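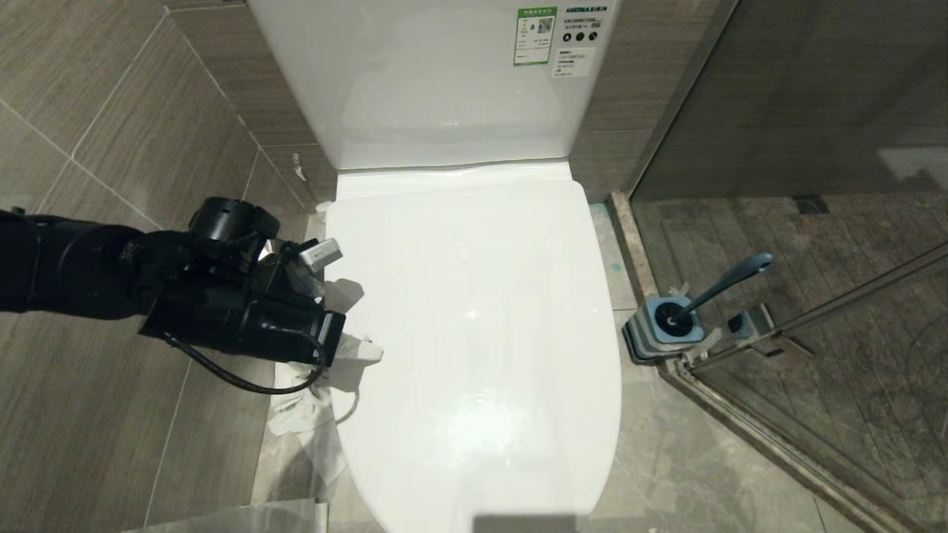

Dradard's reply to our first round of comments was that we were inspecting the thing as if we had already decided against it. We hadn't. We had a quote, a brochure and no way of telling whether one matched the other, and a checklist is the cheapest way I know of finding out.

PRE-PURCHASE INSPECTION CHECKLIST: WASHROOM CLEANING ARM
Site: Jornadetti guest house, ground and first floor bathrooms
Completed: Friday, March 8, 2024
Marks used: OK / NOT OK / OPEN (waiting on supplier) / N/A

Anything marked OPEN counts as NOT OK for budget purposes until there is something in writing. A phone call does not close an item.

SECTION A. THE ROOM

A1. Arm can get to the toilet with the shower enclosure where it is. OK
Comment: It reaches the lid from the side. Reaching is one thing. I want to see the far side of the bowl and the floor behind it done before anyone ticks the brochure's "full coverage".

A2. Raised curb at shower marked on the floor plan. NOT OK
Comment: The plan we sent out showed the floor as flat from wall to wall. Our mistake. The supplier quoted on that plan, so ask whether the price moves. Any base that has to get over a curb will probably cost more than one that doesn't.

A3. Glass panel protected from contact. OPEN
Comment: The supplier says the arm "slows near obstacles". Does it see clear glass as an obstacle? Asked twice. Replacement panel is not in anybody's budget at present and should be, under contingency.

A4. Loose items on floor (brush holder and so on) have a fixed home. NOT OK
Comment: The brush holder stands beside the curb. If staff must clear the floor before each run, that is staff time and it goes in the running costs. The savings sheet has it down as nil.

A5. Floor and wall finishes suitable for the cleaning fluid supplied. OPEN
Comment: Wood-grain tile with light grout lines. Need the data sheet for the fluid. "Suitable for most surfaces" is no use to me.

A6. Labels still on the cistern to be removed or kept. OPEN
Comment: Three of them on the front. Keep a record of the model details before they come off. Decide who does it.

SECTION B. THE ARM

B1. Cable kept clear of the bowl and the floor. NOT OK
Comment: A thin cable loops down below the gripper. I don't like a loop anywhere near a toilet. The supplier calls this normal slack for movement. Fine, then show me how it gets wiped down, and give me the price of a spare.

B2. Gripper can hold paper tissue. OK
Comment: It can hold or press a piece of it against the lid. I would not read more than that into it. The brochure talks about "wipe, fold and dispose" and I have marked only the part I am prepared to sign for.

B3. Paper does not tear or leave bits behind. OPEN
Comment: There is a small white scrap of something on the wall by the cistern. I don't know what it is or how long it has been there. Clean the wall first and run the test again, otherwise we will argue about it forever.

B4. Gripper can be cleaned between toilet and basin. OPEN
Comment: This should have been item 1. If the same fingers go from one to the other we need either a changeover or two units, and two units ends the discussion on cost. Do not let this be answered with "customers normally".

B5. Emergency stop reachable by someone standing in the doorway. OPEN
Comment: Not tested. No purchase without it.

B6. Surface of arm wipes clean, including joints. OPEN
Comment: Ask for the sealing rating of each joint separately. The brochure gives one figure for the whole machine.

SECTION C. SOFTWARE

C1. Render licence included in price. NOT OK
Comment: Included for the first year. After that it is £439 per unit per year, which I found on page 15 of the terms. Needs its own line in the budget.

C2. Arm still runs if licence lapses. OPEN
Comment: The supplier's answer was that lapses are rare. Put the question again.

C3. Room can be re-mapped by our own staff. OPEN
Comment: If moving a bin means a call-out, price a call-out.

SECTION D. MONEY

D1. Site survey fee. OK
£400, refundable against an order. Get "refundable" defined.

D2. Deposit. NOT OK
£3,000 asked for on signing. I would hold it until section B has no OPEN marks left. There is no hurry on our side, whatever the quote's expiry date says.

D3. Service contract. OPEN
Bühler have been named as the service agent. No response times given. No word on who pays for travel.

D4. Comparison with present cost of cleaning. NOT OK
Comment: The savings sheet compares the arm with a cleaner doing the whole bathroom. On what we have been shown the arm does part of one fitting, and a person would still come in for the shower, the basin, the mirror and the bins. Redo the sheet with that person in it. My own attempt leaves nearly nothing saved, and I used the supplier's cycle times.

D5. Resale or return value. OPEN
Nothing offered in writing.

SECTION E. BEFORE NEXT VISIT

Correct the floor plan, curb included, and send to all parties.
Wash wall and floor by the toilet. Teal-green spots on the tile to the right of the lid, try to shift those as well.
Written answers to A3, B1, B4, B5 and C2.
Ask for a full cycle with the lid up. Everything so far has been about the lid.
Revised budget with licence, contingency for glass, staff clearing time.

RESULT: NOT APPROVED FOR PURCHASE. Review in August if the written answers have come in. Survey fee may be paid, deposit may not.

Supplier's comments on this sheet to be added underneath and left unedited.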